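Folding and Storing Cleaning Cloths by Color

A color system keeps the cloth from the bathroom out of the kitchen. The method below uses four colors and one shelf. A full set for a small house or rental unit is 19 cloths.

Assign the colors before buying anything. Red is for toilets and bathroom floors, yellow for sinks and tubs, green for kitchen counters, blue for glass and dusting. Write the list on a card and tape it inside the cupboard door.

Wash red cloths as a separate load. Shake each one out first, then wash at 140°F with a plain detergent. Skip fabric softener – it coats the fibers and they stop picking up water. The other three colors can share a load.

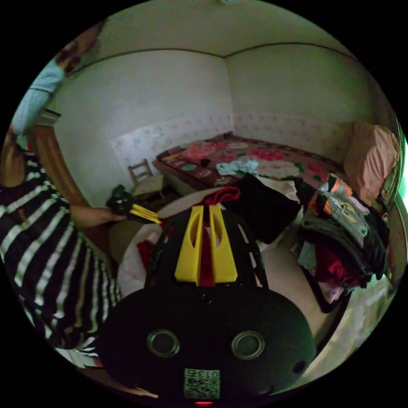 Dry on low heat or on a line. Take the cloths out as soon as the cycle ends and flatten them by hand.

To fold, lay the cloth square with the care tag at the lower left. Fold in half from top to bottom, then in half again from left to right. This gives four layers and eight usable faces. When one face is dirty, turn to the next. Do not fold into thirds, as the inner faces are hard to reach.

Stack by color with the folded edge facing out. Keep red on the lowest shelf. Five cloths per stack is enough; taller stacks lean and get mixed.

Replace a cloth when it leaves lint on glass or no longer holds water. Old green and blue cloths can be moved down to garage use if one corner is clipped. Do not move a red cloth to any other job.

Written by Tayla Mahuika

70 shares | 5 comments

© Hernby Home Guides | Contact | Back to top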